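Folding joggers with gathered elastic: what's your method?
Laundry and Linen > Folding and Storage
Started January 7, 2025

tumbledown_
I do the folding on the bed and joggers are the one thing I can't get neat. Olive green pair, soft fleecy cotton, gathered elastic. They never lie flat and the pile in the drawer slides over.
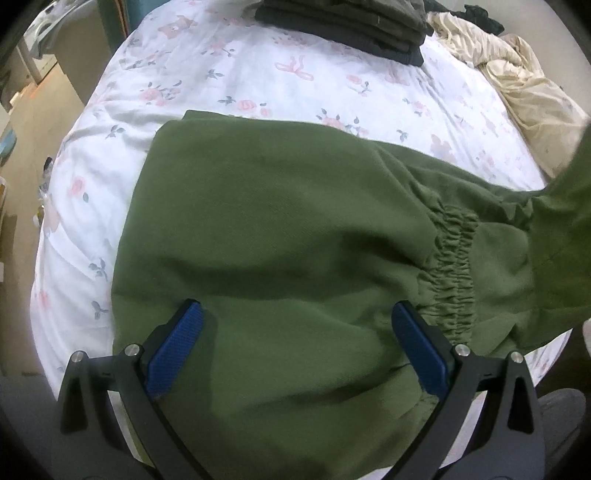 Replies

Moorhen
Start by smoothing them out properly. The creases running across the cloth will still be there in the morning if you fold over them. Flat hands, work from the middle outwards, then lay one leg on top of the other so the side seams meet. Pull the crotch point in so you have a long rectangle. Fold the cuffs up towards the waist, then fold in half again.

gornar_road
I'd go the other way. Waistband down towards the cuffs. The elastic is the thickest part and if it ends up on the outside the whole thing springs open.

Moorhen
Mine don't spring open. Depends on the depth of your drawer I suppose.

gornar_road
Drawer is an Ashby, the shallow one. Anything folded more than twice catches on the runner above.

tumbledown_
Thanks both. Mine is a Lundow chest and the drawers are deep, so height isn't a problem. It's the gathers. All those little pleats make one end fatter than the other and the stack leans.

pegbag
Turn every second pair round. Fat end left, fat end right. My stack of joggers has stood up straight since I started doing that.

Stairwell
Or roll them. Lay flat, one leg over the other, roll from the cuff up. Stand the rolls on end in the drawer and you can see every pair without lifting anything out.

Moorhen
Rolling puts a curl in the leg that takes half a day to drop out. Fine for a suitcase.

Stairwell
They're joggers. They get worn round the house. I have never looked at the curl.

Moorhen
You asked for opinions in the other thread about pillowcases and didn't like mine there either.

Stairwell
I still fold the pillowcases my way.

quillwort
Can I ask about the bed side of it? I stopped folding on the bed because the duvet is too soft. You smooth one bit and another bit sinks. I use the top of the chest freezer now, with a towel over it.

tumbledown_
I haven't got a surface long enough apart from the bed. The kitchen table has the sewing machine on it until February.

quillwort
Try a bit of board under them then. I had an offcut of shelf 650 mm long and it did for everything except the long legs.

pegbag
I fold on the duvet and it's fine. Just pull it tight first. By the way I like that duvet cover, roses and teddies and bows. Is it a Prusico?

tumbledown_
No idea, there's no label left on it. It's a single that came with the bedding my aunt passed on.

pegbag
I had curtains a bit like it years ago. Shame, I'd have bought one.

gornar_road
Back to the joggers. Has anyone mentioned heat? If they go through the dryer on hot the elastic tightens up and the gathers get worse. I take mine out after 25 minutes and hang them by the waistband over the door.

Moorhen
Agree with that. I'd hang them by the cuffs though. The weight of the waist pulls the legs straight.

gornar_road
And you get peg marks on the cuffs.

Moorhen
Clip hanger, no pegs.

tumbledown_
Right, I've had a go at a few of these. Moorhen's fold, with the legs lined up before anything else, gives the neatest edge. Pegbag's turning round sorted the lean. I put 3 pairs on the pile and it stayed put when I shut the drawer. I tried the rolls as well and they take up less room, but I don't have enough joggers to fill the row so they fell over.

Stairwell
Put a shoebox in the drawer and stand the rolls in that.

tumbledown_
I might do that for the gym ones.

quillwort
Did you try the board?

tumbledown_
Not yet. There's an old shelf behind the wardrobe but I'd need to get the wardrobe out first.

lidandbox
Joining to ask the same about children's leggings. They're so small that Moorhen's fold turns them into a lump. Do I just do one fold and leave it?

Moorhen
Legs together, fold in half once, then stop. Stack them by size.

pegbag
I chuck mine in a basket unfolded. Leggings don't crease.

Moorhen
Some do. The cotton ones my two had came out like crumpled paper.

lidandbox
These are mostly cotton so I'll try the single fold. Thanks.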